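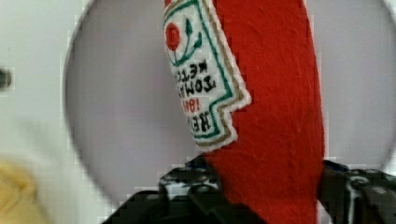
Nourriture en feutre et peluche : laver, défroisser, ranger

Par Marlene Nogueira, rubrique Maison, 23 novembre 2020

La dînette en tissu présente un avantage certain sur la dînette en plastique : on peut marcher dessus pieds nus à six heures du matin sans réveiller l'immeuble. Elle a aussi un défaut, elle attire tout ce qui traîne. Poils de chat, miettes, vrai ketchup sur faux ketchup. Chez nous, le bac contient des œufs au plat, une tranche de saumon, des condiments, et un croissant dont la garniture a migré vers une seule corne depuis longtemps.

Voici comment je m'y prends. Vous ferez sans doute mieux.

Avant de laver quoi que ce soit

Cherchez l'étiquette de composition. Elle a été coupée, bien sûr, parce qu'elle grattait un enfant de trois ans qui n'a jamais porté le jouet sur la peau. À défaut, fiez-vous au toucher. Le feutre de laine est un peu sec et chaud sous les doigts, il feutre encore davantage à la machine et vous rendra une saucisse cocktail à la place d'une saucisse. Le feutre synthétique et la peluche supportent mieux l'eau, à condition de ne pas les cuire.

Faites ensuite le test du coton blanc : un chiffon à peine humide, appuyé une minute sur un coin discret. S'il ressort rose, pas de bain. Le rouge est le grand coupable de la famille. Tomates, fraises, bouteilles de ketchup, tout cela se lave à part, et surtout pas avec les tranches de pain de mie, sauf goût prononcé pour le pain à la grenadine.

Les taches ordinaires

Un gant propre, de l'eau tiède, une noisette de savon de Marseille. On tamponne, on ne frotte pas. Frotter fait lever les fibres et, dès le deuxième passage, votre citron ressemble à un poussin.

Pour le gras, terre de Sommières, une nuit, puis brosse douce. J'en saupoudre au-dessus de l'évier depuis le jour où je l'ai fait au-dessus du tapis.

Pour le feutre (l'autre, celui qui écrit), un peu d'alcool ménager sur un coton-tige, en partant du bord de la tache vers le centre, après un essai dans un coin. Le résultat est variable. Mon beau-frère, Hauke Sperling, conseille le lait chaud. Hauke n'a pas d'enfants.

Les étiquettes brodées

C'est la partie fragile, et celle que les enfants grattent. Sur une bouteille de ketchup Heinz en peluche, par exemple, l'étiquette blanche porte une tomate, des tiges vertes et des lettres serrées : autant de fils où se loge la crasse, autant de fils à accrocher avec une brosse trop énergique. Brosse à dents souple, presque sèche, et toujours dans le sens des points. Si un fil dépasse, ne le tirez pas. Passez une aiguille par l'envers, faites-le disparaître à l'intérieur, arrêtez d'un petit nœud. Si l'envers est inaccessible, ce qui est le cas neuf fois sur dix, coupez à deux millimètres et pensez à autre chose.

Un liseré blanc autour d'un écusson grisaille toujours avant le reste. Un peu de savon, un coton-tige, de la patience. Pas de javel, même diluée, même « juste une goutte ».

Le lavage complet

Quand la pièce le supporte : bassine, eau à 30 degrés, lessive pour lainages. J'ai longtemps utilisé la Borix et je n'ai rien à lui reprocher, si ce n'est une odeur de lavande qui a donné au faux poulet un côté provençal. Dix minutes de trempage, pressions douces, deux rinçages. Essorez dans une serviette éponge roulée. Ne tordez pas, vous obtiendriez des plis définitifs et une carotte en tire-bouchon.

Si vous tenez à la machine : filet, programme délicat, essorage au minimum. Et vérifiez les coutures avant. Une couture qui cède en plein cycle, c'est nearly tout le rembourrage dans le joint du hublot, et j'en retrouve encore.

Le séchage à plat, sur une grille, loin du radiateur. Les pièces hautes et bien remplies mettent deux jours, parfois trois. On les retourne matin et soir. Une peluche rangée encore humide au cœur sentira la cave jusqu'aux vacances, et la famille accusera le chien.

Redonner un peu de tenue

Le rembourrage se tasse vers le bas et le tissu se met à froncer. Avant d'ouvrir, essayez de malaxer du bout des doigts en remontant. Si cela ne suffit pas, décousez trois centimètres sous la base, à l'endroit où personne ne regarde, ajoutez de la ouate par petites boulettes en les poussant avec une baguette chinoise, refermez au point invisible. Asuka Sakai, ma voisine du dessus, m'a appris à effilocher la ouate avant de l'introduire. J'y mettais auparavant des boules bien compactes, et mes aubergines avaient des genoux.

Pour les bouloches, rasoir anti-peluches sur tissu parfaitement sec, sans appuyer, en contournant les broderies. Vider le réservoir souvent.

Un fer à vapeur tenu à quelques centimètres détend les plis. Il ne touche jamais le tissu.

Le rangement

J'ai essayé les boîtes à compartiments Meltcombe, avec des étiquettes : légumes, fruits, crèmerie, épicerie. Le système a tenu un après-midi. Depuis, tout va dans un grand sac en coton lavable avec un cordon, et le tri se fait au moment de jouer, c'est-à-dire jamais.

Deux choses tout de même. Pas de sac plastique fermé, la fibre a besoin d'air. Et un morceau de cèdre au fond si vous avez de la laine, à poncer légèrement une fois par an, quand il ne sent plus rien.

Les pièces trop abîmées peuvent servir de réserve : un vieux steak fournit de quoi rapiécer plusieurs tomates, selon la couleur et le degré de cuisson.

Le mois prochain, les coussins de chaise et ce qu'on trouve dessous.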